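February, quarter to eight in the evening

Pascual merged the new planner into main before lunch and by two o'clock everybody was saying the word "smooth." I wrote it down three times in my notebook, once per person. Smooth how? The joint velocity plots look nicer, I'll give him that. The old planner made plots like a seismograph. But a nice plot is a nice plot, and the thing we promised Valdebenito is an arm that doesn't clip its neighbor when the two of them share a bench.

So I reran the whole log set myself, 572 planning requests, same seeds. The new one solves more of them, and it solves them faster, and on 12 it returns a path that passes its own collision check and fails mine. Same geometry files. Javiera thinks my checker is too strict at the elbow. Maybe. I padded the elbow by 12 mm last fall for a reason and I still remember the reason.

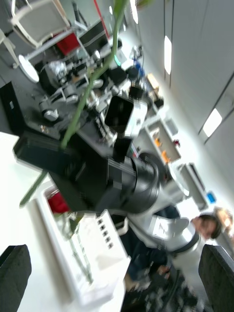 What bothers me more is the perception side. The Aleteo segmenter loses its mind as soon as the wrist turns fast, and the planner simply believes whatever it was last told. There is no notion anywhere in the stack of "I haven't had a decent look in a while." Fidel says the filter covers that. I read the filter. It smooths the pose and keeps reporting the same confidence, 0.9 something, blur or no blur. A number that never moves isn't telling me much.

Asked Timo if we could hold the merge behind a flag until the elbow cases are sorted. He said Jestville wants the build and he'd think about it, so no.

To do tomorrow:
Dump the 12 bad paths and replay them at a tenth speed.
Grow covariance with time since last good detection (write it even if Fidel sulks).
Ask Dardo which calibration file the wrist camera loads at boot. I found two, with different dates.

Ticket 54 is still open. Going home, there's soup.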